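## 6. Recording a suturing demonstration

This section covers recording of a suture throw by remote control from the operator console. It applies to the Pluvero two-arm bench system with the needle driver on arm 1 and the grasper on arm 2. Recording by hand guidance is covered in section 7 and must not be used with a needle held in the jaws.

Complete the joint zeroing procedure in section 5 before starting. If either arm has been powered down since zeroing, repeat it.

### 6.1 Preparing the pad

1. Fix the training tissue pad to the bench plate with the four corner clips. The pad must not slide when pushed sideways with a finger.
2. Mark the pad number in the session log.
3. Set the work light so that it falls on the incision. Shadow at the margins of the overhead view is acceptable. Shadow on the incision is not.
4. With the arms parked, load a threaded needle into the jaws of arm 1 using the hand tool supplied. Do not load needles with bare fingers.
5. Leave enough thread free for the whole throw. A thread under tension at the start of a recording will pull on the needle and spoil the force trace.

> **CAUTION:** The needle is sharp. Keep hands clear of the bench plate whenever the console pedal is unlocked.

### 6.2 Starting the recording

1. Open Cluvo Recorder on the console PC and choose **New episode**.
2. Select the task name `suture_throw`. Do not type a new name. A differently spelled task is stored as a separate task and has to be merged by hand.
3. Check that all camera views are live. There is one fixed workspace view, and one close view for each arm.
4. Press and hold the left pedal for 2 seconds. The arms unlock and the console handles become active.
5. Move both handles slowly until the on-screen markers meet the instrument tips. Motion is not passed to the arms until the markers meet.
6. Press **Record**.

### 6.3 Approach and entry

1. Bring arm 1 in with the needle already gripped near its upper end. Regrip if it has turned in the jaws.
2. Bring arm 2 in from the opposite side, low, with the jaws closed.
3. Place the tips of arm 2 beside the intended entry point.
4. Lower the needle tip to the edge of the wound. Pause briefly, then drive.

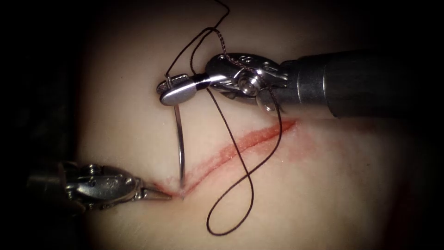
*Figure 6-1. Needle tip at the lower-left end of the incision, grasper tips alongside. Fixed workspace view.*

The pause in step 4 is used by the segmenting tool to find the boundary between approach and drive. Episodes without a pause are not rejected, but they must be segmented by hand.

Thread lying over the wrist of the needle driver, as in Figure 6-1, does not invalidate the episode by itself. Stop the recording if a strand enters the gap between the jaws, or if the wrist no longer follows the handle smoothly.

> **NOTE:** Clear loops by backing arm 1 away and rotating the wrist slowly. Do not use arm 2 to pull thread off the pulleys. The wrist cables can be displaced and the instrument will then have to be returned to Erraji for service.

### 6.4 Drive and pull-through

1. Rotate the wrist of arm 1 so that the needle follows its own curve. Avoid pushing in a straight line.
2. When the tip emerges, take it with arm 2.
3. Release arm 1 and draw the needle clear with arm 2.
4. Pull the thread through at an even speed. Stop before the free end reaches the pad.
5. Release the pedal and press **Stop**.

An episode may be up to 800 seconds long. The recorder closes the file at that point whether or not the throw is complete.

### 6.5 Checking the close views

Play back each close view before accepting the episode. These cameras sit very near the work, and parts of the instruments will often appear blurred or will fill much of the view.

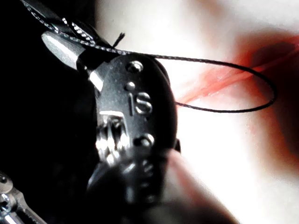
*Figure 6-2. Close view showing raised lettering on a black moulded part, with braided cord looped to the right.*

In Figure 6-2 the white background is overexposed but the cord can still be followed along its loop. This is usable. Apply the following rules:

- **Accept** if the thread can be traced wherever it crosses the background.
- **Accept** if a gripper finger is out of focus in the foreground.
- **Flag** if the background is so bright that the thread breaks up or vanishes. Lower the exposure for the next episode.
- **Reject** if the view freezes or drops out during the drive.

Exposure is set separately for each close camera. Do not leave it on automatic, as the level then shifts each time an instrument passes in front of the lens.

### 6.6 Error messages

| Code | Meaning | Action |
|---|---|---|
| 22 | Handle and instrument not matched | Repeat 6.2, step 5 |
| 431 | Close view frames missing | Check the cable, then record again |

If code 431 returns after the cable has been changed, save the log and send it to the Rillalcombe support desk with the episode file. Do not rename the file before sending.

### 6.7 Ending the session

1. Park arm 2, then arm 1.
2. Lock the pedal.
3. Remove the needle with the hand tool and place it in the sharps container.
4. Enter the number of accepted and rejected episodes in the session log.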